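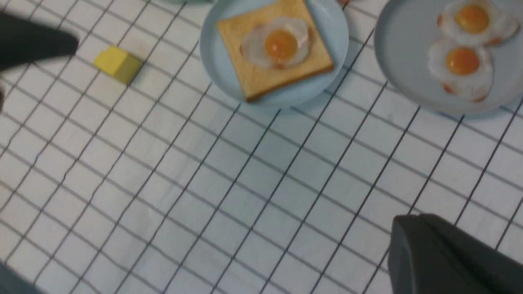

## Hirow tabletop practice guide, 2nd printing — review

Tue 11 February. Bought the spiral-bound one, 80 pages, 67 of them usable. Rest is forms. We've run our egg-on-toast task by it for most of a month, so this is from use.

Short version: good on layout, good on stopping, weak on hygiene. Worth having next to the arm.

**Layout rules.** Best chapter. Gridded cloth under everything, plates placed by grid square, placement written down before the first run. Sounds fussy. Saved us hours. Crisóforo Maldonado copied it for the Bandthorpe bench the same week and their resets now match ours, more or less. One gripe — the guide wants the cloth ironed. No.

**Loose objects.** Foam cubes are allowed on the cloth as distractors, but each one has to go on the setup sheet with its color, and none on a plate. Fine. Rule is clear, wording is'nt. Took three reads.
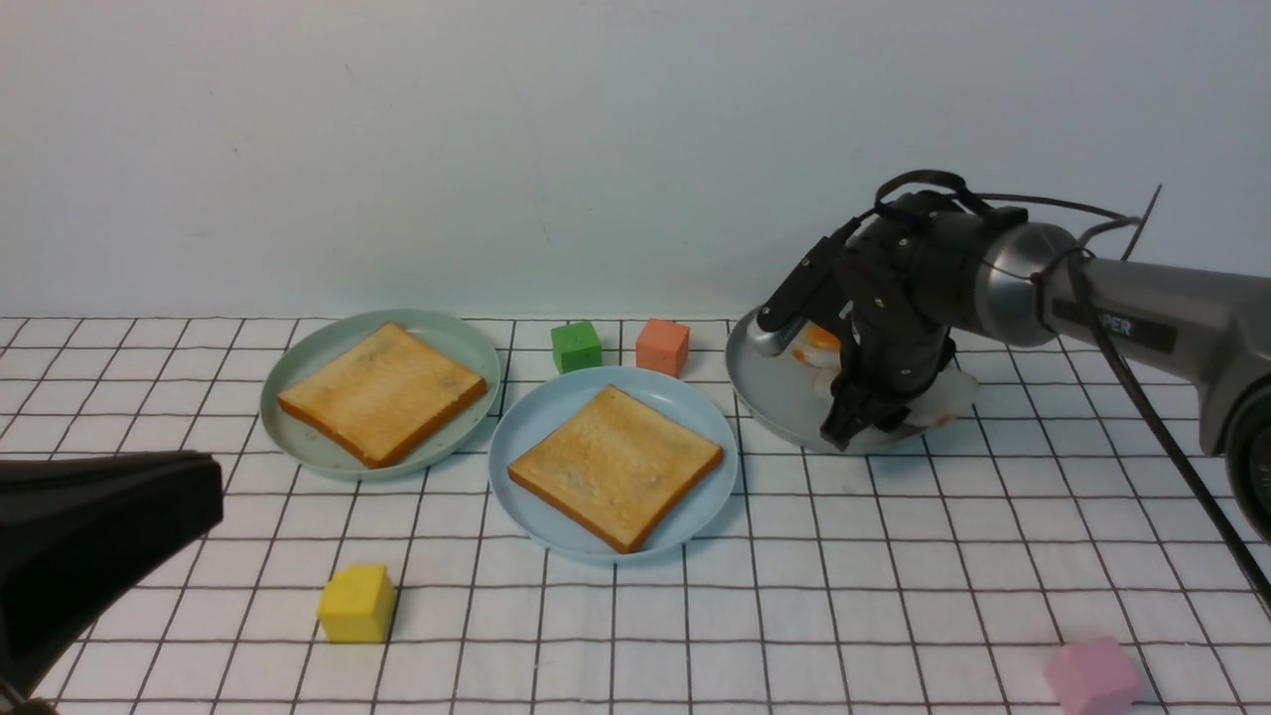
**Hands and stopping.** Strict and right. Nobody reaches over the cloth with the arm enabled, second person on the stop button, arm parked before a plate gets swapped. Guide says wait 10 seconds after parking. We do it. New people hate it for a day, then forget about it.

Speed limits are a printed table, easy to find, sorted by what the gripper is holding. Soft items get the slowest row. No complaints.

**Cables.** Half a page. Needs more. Says "route clear of the work area" and moves on. How far? Clipped where? Dillon's old handout did this better and it was two sheets stapled together.

**Food.** Weakest part. Treats an egg like a sponge. Nothing on wiping fingers between runs, nothing on how long to keep an item out, no line on binning food after. We wrote our own page and taped it in. Valdovinos has one too, ask them for it.

Binding is good, lies flat. Index is usless, two entries for "plate" and both wrong. Paid 115 with shipping, which stings for a spiral book.

Four out of five. Would be a three without the layout chapter. Get the second printing — the first has the old stop procedure in it.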